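Canvas weekender or soft-sided wheelie for a 3 night trip?

Posted in Bags and Luggage, 2025-01-29

I'm flying out to Dindivgate in April for three nights and want to take carry-on only. I've got an old canvas duffel that holds heaps, but it weighs 3 kg before I put a sock in it and the strap kills my shoulder. A Halás soft-sided wheelie is on special near me. Is it worth changing over, or should I buy a better strap? I'll be walking from the station to the motel, partly on gravel.

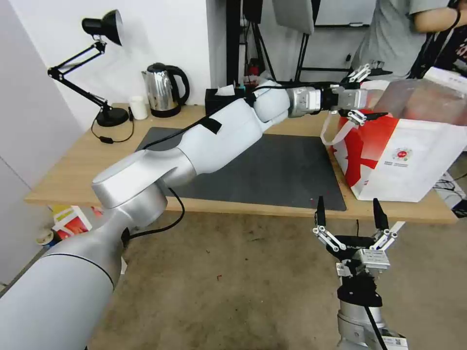
I've measured the duffel and it fits the airline's size limit when it isn't stuffed full. Colour doesn't matter, but I'd like an outside pocket for my boarding pass.

stendside_packer

Keep the duffel and replace the strap. Small wheels are hopeless on gravel and you'll end up carrying the wheelie by its top handle. Look for a padded strap at least 5 cm wide with metal clips, and check that the rings on your bag will take them. Put shoes at the bottom and heavy things against the side that sits on your hip.

Weigh it at home once it's packed. Most limits count the bag itself, so 3 kg is a fair bit to give away.

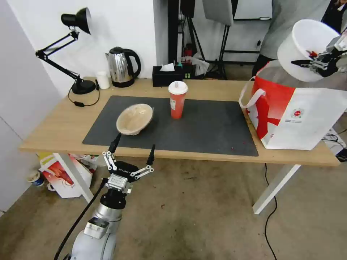 Cup with lid and a beige bowl on the desk mat.

If the weight is still a problem, a nylon duffel of the same size will be lighter than canvas. I've had a Jukwood one for years and the zip is still good. The lining has started to peel near the base.

gravelroad30

Get the wheelie. My shoulder was crook for a week after carrying a duffel through two airports. Never tried one on gravel though.

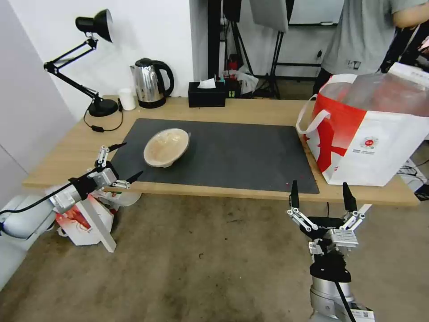 The desk again, bowl towards the left of the mat.

kitbag_1409

Depends how far the walk is. Under ten minutes I'd carry the duffel. Any longer and I'd use a backpack, which neither of you has mentioned. Some have a pocket on the front for papers.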